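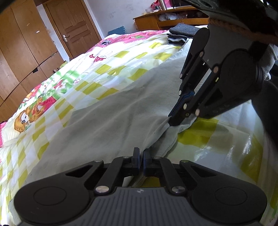
Two grippers, one grey cloth, the bed. Afternoon sun on the comforter.

Right, quick one tonight because my thumbs are cooked and I still have to charge everything. People asked what the folding work is like to do, as in physically do, so here are some notes while they're fresh.

Short version: you fold a cloth. Then you fold it again. You do it with a pair of hand-held grippers where your fingers would normally be, and the grippers record what you did, and later on a model gets trained on it and an arm tries to copy you. I'm at 809 folds as of this afternoon. Target is 2000. So not even halfway, and I have opinions already.

The project is called Trurkton, don't ask me why, it was called that before I came on. Kyung-hwa Lim runs the data side. Nam-gil Song trains the thing and sends me messages at 11 pm with clips of it failing. I do the folding from home, mostly on the bed.

Why a bed and not a table. We did the first 267 on a table and they were lovely, very clean, and the policy learned to fold on a table. Put it near anything soft and it jammed its fingertips straight down as if the surface was going to push back. A mattress doesn't push back. It sinks, and the cloth sinks with it, and you end up pinching the comforter as well. So, bed. Patterned comforter on purpose too, or at least I left the patterned one on and Kyung-hwa said keep it. Plain grey cloth on a busy background is a fair test. Plain grey on plain white is too kind.

Things I've learned about folding cloth with pinchers, in no order.

You can't feel the edge. With your own fingers you find a hem without looking, you rub it a bit and you know how many layers you've got. With the grippers you get the trigger and that's it, plus a sort of vague resistance coming back through the handle that I'm probably imagining. So you look. You look at everything. My neck is worse than my hands.

Come in low and close late. My instinct was to come down from the top and squeeze, like picking up a tissue. Half the time you get air. What works better is pressing both tips into the cloth with them nearly shut, dragging a little so it bunches up, and closing on the bunch. Ugly but reliable. Then the other hand goes for the corner, and once the corner's up you can let go of the bunch and smooth it out.

Corners first, always. If you grab mid-edge you get this sad hammock shape and you spend twenty seconds fixing it. Nam-gil is fine with some of those going in, he wants recoveries, he wants the model to see what a person does when it's gone wrong. But he wants real recoveries. I tried faking a few early on, dropping a corner on purpose and picking it up, and he spotted them straight away. Apparently I hesitate before a fake drop. Fair enough.

Slow down, but not robot slow. This one took me ages. When you know it's being recorded you go all careful and floaty, and then the arm goes careful and floaty too, and a fold takes a minute and a half. But if you go at your normal laundry pace the tips whip past the cloth and it's hard to get anything useful out of it. I hum. Same song, same tempo, every session. I won't say which song, it's embarassing, but it's about the right speed for a half fold.

Start messy. Every episode starts with the cloth crumpled. At the begining I was sort of arranging the crumple, spreading it out so I could see a corner. Kyung-hwa asked me to stop, very politely, because all my first frames looked the same. Now I scrunch it up, drop it and don't look while I'm doing it. Sometimes it lands with all four corners underneath and I say a rude word and get on with it.

Gloves. Wear them. Ten minutes bare-handed and the grip gets slippery, and then you're squeezing harder, and then your thumb goes. I learned this the stupid way.

Sessions. I do blocks of 10 folds, then get up. Kettle, walk to the letterbox, whatever. If I go past two blocks without a break the folds drift, the second crease comes in crooked and I stop caring, and you can see it in the recordings. Not caring is very visible! I didn't expect that. Kyung-hwa threw out most of a block from early February and she was right to, I'd have thrown it out too.

Light. The afternoon sun comes across the bed at the far side and puts shiny patches on the comforter. I used to pull the blind. Now I leave it, and do one lot in the morning and one lot after lunch so there's both. Nam-gil had a theory the shiny bits were confusing the corner finding. He then had a theory they weren't. Currently no theory.

OK, the other method, since somebody in the comments on the last post asked why I don't just drive the arm directly.

I have done that. Two visits to Fladside, which is the lab space out past Belberg, an hour and ten each way if the bridge is behaving. They've got a proper setup there, two leader arms you hold and two follower arms that copy you, and you stand back and puppeteer. It's great fun for the first quarter hour. It's also much harder than it looks. There's a lag, tiny, but your hands notice. And you're standing off to one side, so your idea of where the cloth is and the arm's idea of where the cloth is are a bit different, and you keep reaching past it. I managed a miserable number of folds in a whole morning and the best of them looked like something out of a lost property bin.

What's good about driving the arm is that whatever you record, the arm can definitely do. You can't cheat, because it's the arm doing it. With the hand-helds I can twist my wrist into positions that no follower arm is going to reach, and I do it without noticing. Nam-gil has a check he runs that flags them. I get a little list back. Red, red, red, fine, red. I've got better at keeping my elbows in, which helps, and at turning my whole body when I'd normally just roll the wrist.

What's good about the hand-helds is that I can do it at home, in socks, with real furniture around. No drive, nobody booking the arm after you. And the speed, there's no comparison. A fold that took me two minutes puppeteering is maybe twenty seconds in the hand. For cloth I'd pick hand-held every time. For something like pushing a plug in, where force matters, I'd want the arm I think. Haven't tried. Nam-gil says Han is up next once folding's done, Han being what we call the drawer and cupboard set, and that might end up being a mix of the two.

So does it work yet. Bit. The version trained on the first few hundred gets the first corner most of the time, gets the second corner if the first went well, and then does a strange little pat. It pats the cloth. Two pats, then the fold. I watched the clip and thought where on earth did it get that from, and then I went and did my afternoon block and there I was, pat pat, fold. Every single time. No idea I was doing it. I've folded towels like that since I was a kid, I think, my mum does it.

Kyung-hwa asked whether I wanted to train it out. I tried for one block and my folds went to pieces, so the pat stays in for now. She's put a note on it.

Small stuff for anyone about to start on something like this:

Label the battery you've just charged. Just do it.

Check the fingertips between blocks. Lint builds up on the inner faces and the pinch gets vague. I wipe them with a damp cloth (not the one I'm folding, did that once, then had a wet patch in six recordings).

Keep a finished stack at the far end of the bed, away from where you're working. It gets knocked otherwise, and then you have two messes.

Say out loud when an episode is bad, straight away, before you start the next one. I used to think I'd remember which. You won't remember which.

Stretch your thumbs. There's a good one where you press them flat against a door frame. Looks daft.

Next block's in the morning. I want to get to the end of the grey cloths before I move on to anything with sleeves, which Nam-gil keeps mentioning in a casual way that I don't trust. Will post the shirt attempts when there are some. Battery light's gone green so I'm off to bed, once I've cleared it.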